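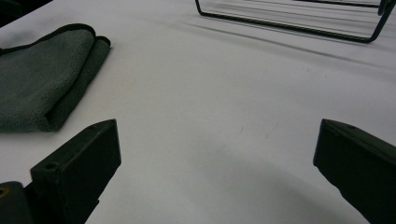 Closing at 6 is no use to anybody who works until 5:30, Evangelia Liapis told the Darkstead town council on Wednesday night, and she got a good round of applause for it. The council voted to cut evening hours at the Gridden Street pool anyway. New schedule starts in June.

Doors will close at 6 p.m. on weekdays, down from 9. Weekends stay the same. Early lap swim stays too, for now. The late family session is gone, and so is the adult beginner class that ran after it.

Price of a single swim also goes up, from $2 to $4. Kids under five still free. Punch cards bought before the change will be honored until they run out, the town says, but can't be topped up at the old rate.

Money is the reason given. The boiler is 29 years old and the repair bill from Michailidis Heating came in well above what was budgeted. Town manager Kolbrún Østergaard said the choice was between shorter hours now or a full shutdown in the fall. She did not give a figure for the savings. Asked twice.

A petition against the cuts had 411 names on it by the time the meeting opened. It was handed over in a shoebox and entered into the record. Council members said they would read the coments attached to it. No date for that. 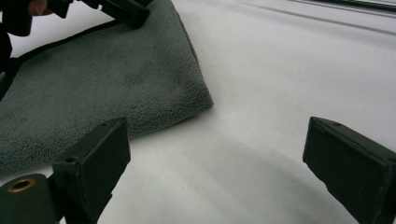 The front desk will also stop renting towels and locks when the new hours kick in. Laundry costs, mostly. Swimmers will have to bring their own, and the pool's notice suggests something that packs small and dries quick. A gray microfiber towel, folded, would fit the bill — regulars who bike over have been using that kind for years. Locks should be the ordinary padlock type. Anything left on a locker overnight gets cut off, same rule as before. Swim caps and goggles still on sale at the desk.

The swim team is the other open question. Practice currently runs 6:30 to 8 three evenings a week, so it falls entirely in the hours being cut. Parents asked if the team could pay for its own lifeguard and keep the slot. Østergaard said she would look into it but the insurance is written around posted public hours. The team may end up driving to the Viven pool, over 20 minutes each way, and lane time there isn't cheap.

Two council members voted no. One wanted to raise the price and leave the hours alone until winter. The other said the repair should have gone out to bid a second time. Neither motion got enough support to go forward. Discussion ran past 10 and teh last three items on the agenda were put off to the next meeting, including the parking on Gridden Street. 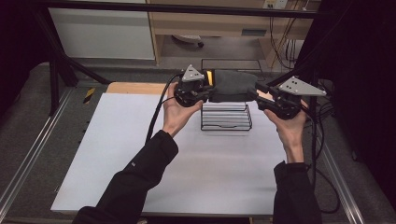
Gray fabric held above a white tabletop.

Liapis said afterward she plans to keep collecting signatures. She would settle for one late evening a week, she said, any evening. Forms are at the library checkout and the hardware store counter.

The council can change the schedule again without a public hearing, so a partial return of the hours is possible if attendance holds up. Staff will report back on that at the end of summer.
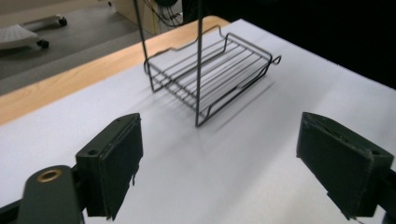

WHAT CHANGES IN JUNE

Weekday closing: 6 p.m.
Single swim: $4
Towel and lock rental: ended
Adult beginner class: canceled, refunds at the front desk
Weekend hours: no change

Contact the newsroom | Copyright Darkstead Local News | Back to top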